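Woseo Folding Set: read me first

Hi! If you've downloaded the folder and you're wondering what on earth all this laundry is, start with this file. I put the set together because I fold a lot of cloth and I wanted one place where the small flat stuff was sorted and labeled the same way every time. It's mostly kitchen towels, napkins, pillow covers and a few T-shirts, all folded on a white table.

Last updated October 3, 2024. Version 3.

What's in it

There are 30 items in the set, and each one has its own folder with a short notes file. The notes tell you the fabric (as best I could read off the tag), how big it is laid flat, and which fold I think suits it. There are 8 folds altogether, from a plain half fold up to the fussy napkin one that I still mess up. I named the folds after nothing in particular, so "Dovine" is a thirds fold with the edges tucked in and "Panasiuk" is the one where you fold long, then roll. Sorry if you had better names for them! You can change them in folds.txt and the rest of the files will pick that up.

Sorting

I sort by size first, then by how dark the cloth is, then by whether it has a print. Color matters more than I thought it would when I started in July. A pale towel on a white table is a pain to look at, the hem just melts away, and you end up squinting to figure out which corner is which. Dark cloth is so much easier. If you're only going to try a handful of items, pick from the dark folder.
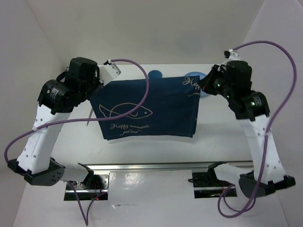

Prints are their own headache. A picture on one side is great for telling front from back (fish, stripes, lettering, I'll take anything), but you have to decide which way it faces once the thing is folded. My rule is print on the outside, right side up, centered if the fold allows. Where it doesn't, I wrote "print hidden" in the notes and moved on with my life.

How each fold starts

Every fold starts from the two top corners. Hold one in each hand, lift until the bottom edge hangs free, give it a second to settle, then lower it bottom edge first and lay it away from you. If one corner is higher than the other, the whole thing lands crooked and you'll be chasing that wrinkle all the way through. I smooth from the middle out, with a flat palm. No ironing! A couple of the linen napkins could really use it, but I left them alone.

Washing and wear

Everything was washed before I measured it, at 60 on the long cycle for the cotton and cooler for anything with a print. Some of the towels shrank unevenly, so don't expect true rectangles. Measurements in the notes are for the long side and the short side only.

Known problems

The pillow covers from Burkum have a zipper on one side, and they never lie flat at that end. I kept them in anyway.

Item sizes in the first version were in inches and are now in centimeters. If you have an old copy, please toss it.

Two of the T-shirt notes still say "ask about sleeves." That was a note to myself, and I haven't decided.

Using it

Use it for whatever you like, and credit Woseo if you share it. If you add a fold, write the steps out in plain words and put the new notes file next to the others, same layout. Corrections are welcome too, especially fabric names, where I was often guessing from a tag that had been through the wash too many times.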